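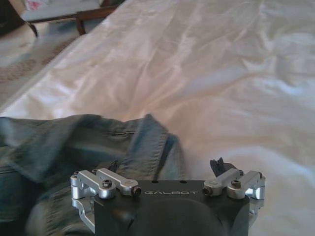
Should We Buy a Robot to Tidy Up?

Filed under: Money Sense for Kids

Imagine a hotel called the Gidmont. It wants a robot that picks up clothes, and the seller asks for £2,342. Is that the whole price? I doubt it. Repairs might add £304 a year, and somebody must be paid to teach it the rooms.
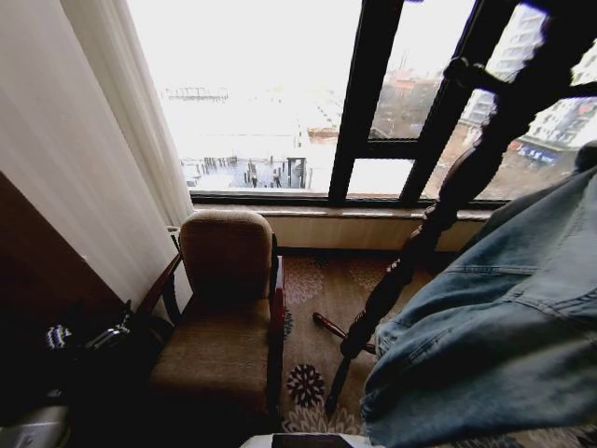 A budget is a plan for money you haven't spent yet. Start by listing the jobs, then ask which ones the robot can really do. A shirt on a bed is one job. A denim jacket on a coat rack is another — the robot has to reach up, get round the hooks and not pull the rack over. If it can only do the first, you are still paying a person for the second.

Ask the seller for a trial of 60 days. If they say no, keep your purse shut.

Comments

Su-bin Kong: My class voted to buy a hoover instead.

zarkis3: What if it gets cheaper next December?

Related
What Is a Guarantee?
Renting or Buying?
Why Spare Parts Cost So Much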